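Libor Hrnčiar
3 January 2021

Thread on whether a machine can fold the laundry yet. Short version: a towel, yes. A winter jacket, sometimes. A basket of mixed washing, no.

People ask me why a robot can weld a car body but can't put away a jumper. The car body is the same shape every time, and it is clamped. A jumper has no fixed shape, and picking it up changes whatever shape it had.

Tea towels first. Flat, square, one layer, four corners. Find two corners, lift, lay down, fold. The Dunholm bench setup I looked at in July managed this well enough, with 12 towels in a row and no help. It was slow. I could have done the dozen while it was on its second.

Now a puffer jacket. Several layers, slippery shell, fill that moves. The stitched channels are useful to a camera, as they give it lines to follow. They are less useful to the fingers, which tend to close on air and a bit of nylon.
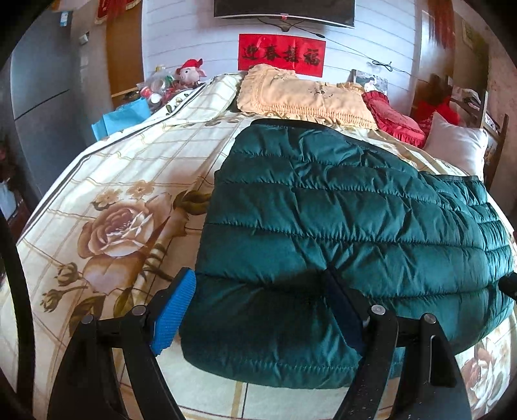 Grip force is the awkward part. Too light and the shell slides out. Too hard and you compress the fill, the colour sensor loses its edge, and the next fold starts from the wrong place. A person fixes this with their fingertips without noticing.

Then there's the surface. Lab folding gets done on a plain grey table. Homes have beds, and beds have patterned covers, pillows and give in the mattress. Press down to make a crease and the bed goes down too. A fair number of published demos would fall over at this step alone.

Tilura handles the soft surface by measuring how far the cloth drops before it pushes back. Sensible idea. It costs them three extra touches per fold, so the cycle time suffers.

Kistimix went the other way and trained on 2,000 recorded folds done by people. Better on jackets, worse on anything with a hood. I asked how many hoods were in the set. Five.

On the shop floor the picture is a bit brighter. Tsuchiya sorts and stacks folded workwear at the end of a line. Same garment, same size, same orientation, good light. That job is done, more or less, and I'd sign off on it.

Note the order, though. The folding is still done by hand upstream. The machine gets the neat bundle.

My test for home use is dull: one basket, unsorted, tipped on a bed, put in the right piles within an hour, nobody stepping in. I haven't seen it passed. I'd settle for two hours.

Next thread will be on dishwashers – loading, not unloading. Unloading is easier than you'd think, apart from the cutlery.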